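주간 원격조작 시연 수집 회의록

회의명: Zinau 양팔 작업 시연 수집 주간 회의
일시: 수요일 오후 3시
장소: Pomedthorpe 2층 회의실
참석: Kamarul Govindasamy(수집 총괄), Fahad Sandhu(학습 및 평가), 조작자 대표 임세준, 조작자 대표 노하경, 데이터 검수 표미란
불참: Dirkico 측 담당자(서면 의견으로 대체)
기록: 표미란

1. 지난 회의 조치 사항 확인

리더 암 손잡이의 방아쇠 유격 조정은 완료되었다. 왼손 쪽은 문제없고 오른손 쪽은 끝까지 당겼을 때 값이 조금 덜 나오는 현상이 남아 있다. 임세준이 보정값을 다시 넣기로 하였다.

조작자 교대 기록지는 양식이 바뀐 뒤 누락이 줄었다. 다만 교대 직후 첫 에피소드에 이전 조작자 이름이 그대로 들어간 건이 또 나왔다. 표미란이 해당 건을 수정하였고, 앞으로는 교대 시 로그아웃을 먼저 하기로 재확인하였다.

수건 접기 작업의 재수집은 보류 상태 그대로 둔다. Dirkico에서 접는 순서에 대한 지침을 아직 확정하지 않았다.

2. 쏟은 액체 닦기 작업

Kamarul Govindasamy가 진행 상황을 보고하였다. 이번 주부터 닦기 작업의 본 수집에 들어갔으며, 조작자가 원격으로 두 팔을 움직여 탁자 위의 갈색 액체를 천으로 닦는 시연을 기록하고 있다. 승인된 에피소드는 21건이고, 반려는 8건이다.

반려 사유를 검토하였다. 가장 많은 것은 닦기를 마쳤으나 큰 자국 주변의 작은 방울이 남은 경우이다. 노하경은 조작 화면에서는 작은 방울이 잘 보이지 않아 끝났다고 판단하기 쉽다고 설명하였다. Fahad Sandhu는 방울이 남은 시연이 섞이면 정책이 큰 자국만 지우고 멈추는 습관을 배울 수 있으므로 반려 기준을 완화하지 말자는 의견을 냈다. 참석자 모두 동의하였다.

그 밖의 반려 사유는 천이 손가락에서 빠져 다시 집는 데 시간이 오래 걸린 경우와, 닦는 도중 조작자가 손목을 급하게 돌려 관절 속도 제한에 걸린 경우이다. 다시 집는 동작 자체는 반려 사유가 아니다. 회복 동작은 학습에 도움이 되므로, 떨어뜨린 뒤 멈추지 않고 다시 집어 끝까지 마친 시연은 승인한다.

천을 누르는 힘에 대해서도 논의하였다. 현재 리더 암에는 힘 되먹임이 없어 조작자가 화면만 보고 누르는 정도를 정한다. 임세준은 천이 접히는 모양을 보고 판단한다고 하였고, 노하경은 손목 높이를 먼저 맞춘 뒤 옆으로만 움직인다고 하였다. 두 방식 모두 허용하되, 한 에피소드 안에서 섞지 않기로 하였다.

한 팔로 닦는 동안 다른 팔을 어디에 둘지 정해진 바가 없어 조작자마다 달랐다. 회의 중 화면으로 오른팔이 하늘색 천을 쥐고 탁자에 대고 있고 왼팔 그리퍼는 벌어진 채 탁자 위에 나와 있는 장면을 함께 확인하였다. 갈색 자국은 두 팔 사이에 크고 작은 것 두 군데이며, 천은 작은 자국의 오른쪽에 놓여 있다.
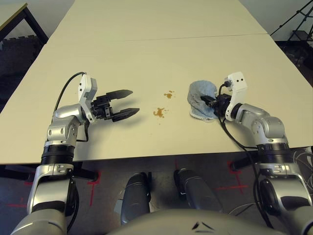

3. 결정 사항

가. 닦지 않는 팔은 그리퍼를 벌린 상태로 탁자 위에 두되, 닦는 경로 안으로 들어가지 않게 한다. 에피소드 도중에 의미 없이 흔들거나 여닫지 않는다.

나. 자국이 둘 이상일 때는 천에서 가까운 것부터 닦는다. 조작자가 임의로 순서를 바꾼 시연은 별도 표시를 달아 보관하고 승인 건수에는 넣지 않는다.

다. 마무리 전에 손목을 들어 천을 자국 자리에서 치우고 2초간 멈춘다. 검수자가 남은 방울을 확인할 수 있어야 한다.

라. 탁자 상판의 이음선 위에는 액체를 놓지 않는다. 틈으로 스며든 액체는 천으로 닦이지 않아 성공 여부를 판정하기 어렵다.

마. 천은 구겨진 상태로 쥐고 시작해도 된다. 펴서 쥐는 시연은 다음 단계에서 따로 모은다.

4. 손으로 직접 가르치는 방식과의 비교

Fahad Sandhu가 팔을 직접 잡고 움직여 가르치는 방식을 닦기 작업에도 써 보자고 제안하였다. 힘을 손으로 바로 느낄 수 있어 누르는 정도가 고르게 나올 것이라는 이유이다. Kamarul Govindasamy는 사람의 손과 팔이 머리 쪽 카메라를 가리게 되고, 두 팔을 한 사람이 동시에 잡기도 어렵다고 지적하였다.

논의 결과 한 팔만 쓰는 경우에 한하여 시험 수집을 하기로 하였다. 분량은 3건으로 하고, 영상 대신 관절 값과 토크 값만 비교한다. 결과를 보고 확대 여부를 정한다. 시험 수집분은 Zinau 본 데이터와 폴더를 분리한다.

5. 기타

Chong에서 들여오기로 한 조작용 페달은 납기가 7월로 미뤄졌다. 그때까지 에피소드 시작과 종료는 지금처럼 보조자가 키보드로 누른다. 시작 신호보다 팔이 먼저 움직인 기록이 더러 있으므로 보조자는 소리 내어 신호를 준 다음 누른다.

노하경이 연속 조작 시간이 길어지면 손목이 아프고 동작도 거칠어진다고 하여, 닦기 작업은 다른 작업보다 교대 간격을 짧게 잡기로 하였다. 구체적인 간격은 조작자끼리 정해 기록지 상단에 적는다.

젖은 천의 교체 주기에 대한 질문이 있었다. 천이 액체를 더 먹지 못하면 자국이 번지기만 하므로, 번짐이 보이면 다음 에피소드 전에 새 천으로 바꾼다. 색이 다른 천을 섞어 쓰는 문제는 Dirkico의 서면 의견에 따라 다음 회의에서 다룬다.

6. 조치 사항

임세준: 오른손 방아쇠 보정값 재입력, 다음 수집 시작 전까지
노하경: 결정 사항 가~마를 조작 안내문에 반영하고 조작석에 부착
Fahad Sandhu: 한 팔 직접 교시 시험 계획서 작성, 토크 비교 항목 포함
표미란: 반려분 중 천을 다시 집은 시연을 재검토하여 승인 가능한 건 구분
Kamarul Govindasamy: Chong 납기 재확인, Dirkico에 수건 접기 지침 회신 요청

다음 회의는 같은 요일 같은 시각에 연다. 오후 4시 20분 폐회.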